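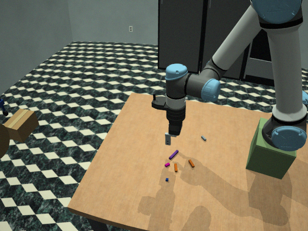

Tisteck Tabletop Demo Pack. Recorded pick, push and sort examples for training arm policies, all made in simulation, all on the one table setup. Small coloured blocks on light wood, arm on its green pedestal, gripper coming down from above. Shadows are in, and the long one from the arm falls right across the table, so your model gets used to it early on. Sold by Dorance, download only.

What you get

962 demonstrations, each one driven by a person from start to finish. No scripted paths in this pack.
Joint positions, gripper state and the rendered view, all on the same clock.
A plain text instruction with every demonstration ("push the purple bar to the left", that sort of thing).
Start layouts as separate files, so you can load the same scatter and record your own on top.
Failed attempts, in thier own folder. Dropped blocks, wrong block, ran out of time. Please dont mix them in by accident, two customers have.

How it was recorded

Operators used a hand controller with the simulated view on a monitor. Sessions capped at 30 minutes, after that the movements get sloppy and you can see it in the joint traces. Block layouts shuffled before every go. Instructions were written first, then handed to the operator, then checked by a second person against the replay. Janka Urban ran the recording and wrote the operator notes (included, worth reading before you filter anything).

Pauses at the start have been trimmed. Pauses in the middle have not. If someone stopped to think above a block, it's in there. Some teams like that, some cut it, there's a trim script in the tools folder either way.

Recording kit

Want to gather your own? The Prarnametti recorder is sold separately and writes the same file layout. Plug in controller, load a start layout, press record, press again to stop. Keep, bin or mark as failed, then straight on to the next shuffle. Takes an afternoon to get comfortable with. Replays can be stepped backwards, which the old version couldn't do.

Minimum: a desktop machine with a dedicated graphics card and a wired controller. Wireless works but we've seen lag and laggy demos are no good to anyone. Laptop users, ask first.

Room for the files: allow plenty, the rendered views take up most of it. Joint-data-only download is on the same page of your account, much smaller.

Which pack

Tabletop (this one): blocks, single arm, fixed base.
Kurtuluş: drawers and cupboard doors. 3,000 demonstrations. Seperate licence.
Bundle of both: one licence, one download, ask for a quote.

Licence

One team, one site. Train what you like, ship what you train. Don't re-publish the raw demonstrations. University groups get the teaching licence, send us a course page or a letter from the department.

Notes and known problems

Small blocks are harder to grip than bars and the failed folder shows it. Weight your sampling if small blocks matter to you.
Early instructions say "stick" where later ones say "bar". Same thing. Find and replace list is in the docs.
Gripper state is open/closed only, no force reading. We get asked a lot. Maybe in the June update, no promises.
Checksums changed 5 Apr 2025 after the instruction fixes. If yours don't match, download again before writing in.

Support

Jamila Jayawardena looks after data questions, use the form on your account page and put the demonstration number in the first line. Without it we can't look anything up. Replies on working days. Orders and invoices go to the sales desk, not Jamila.

Sample set is free, no card needed. Try it in your loader before buying, no refunds once the full pack has been downloaded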